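Speaker notes: what we saw at the Wulura open day
Clarkton community tech night, 28 November 2024

Slide 1. Hello
Thank them for coming out. Ask who has ever wanted someone else to put the laundry away. Wait for hands, there will be plenty.
Then straight in: I went to the open day at Wulura, the home robotics workshop out past the rail yards, and I haven't stopped talking about it. You get the long version tonight, sorry!

Slide 2. The place
Wulura took over an old furniture warehouse in January and built rooms inside it. Proper rooms, with doors and windows. 223 visitors came through on the day and the sausage sizzle ran out before lunch.
Mention the two machines: Wirkach, the older one on wheels, and Fashola, the new one. Fashola does clothes.
Don't get stuck on the motors here. Save it for questions.

Slide 3. Why clothes are hard
Hold up the tea towel. Drop it. Pick it up, drop it again. Different shape every time, and that's the whole problem in one tea towel.
A mug keeps its shape when you grab it. A shirt slides, folds over and hides its own collar. Then you add a hanger, with a hook that has to end up on a rail, and I think it's one of the loveliest hard problems going.

Slide 4. The bedroom
My favourite stop of the day. The job is easy to say: take the clothes on their hangers from the bed and get them into the wardrobe. Leave this slide up for a bit and let people look. 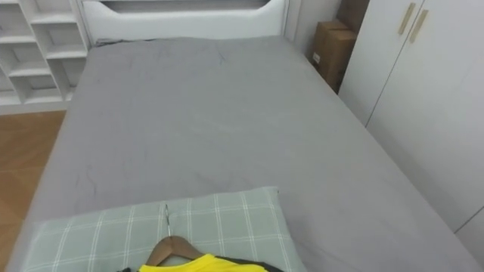
The bedroom at Wulura: yellow garment with black trim on a wooden hanger, wardrobe to the right.

Point out the hook, thin silver metal lying over a plaid pillowcase. Ask the room how they would pick it up. Most people say "by the hook", then start miming it and change their minds. Great moment, don't rush it.
Also the wardrobe handles, those long gold-coloured bars. Opening a door is a separate job that has to be learned too.

Slide 5. Practice
The team told us they had logged 604 hanger runs before the open day and want 2,000 before they move on to coats. They keep the failed ones as well, and I loved hearing that.
If time is short, skip to slide 6.

Slide 6. Going yourself
They plan to open the doors again next year. Wear flat shoes, it's a concrete floor in the main hall. Kids welcome.
Leave the sign-up sheet by the tea urn.
Questions. Bring the tea towel back out if it goes quiet.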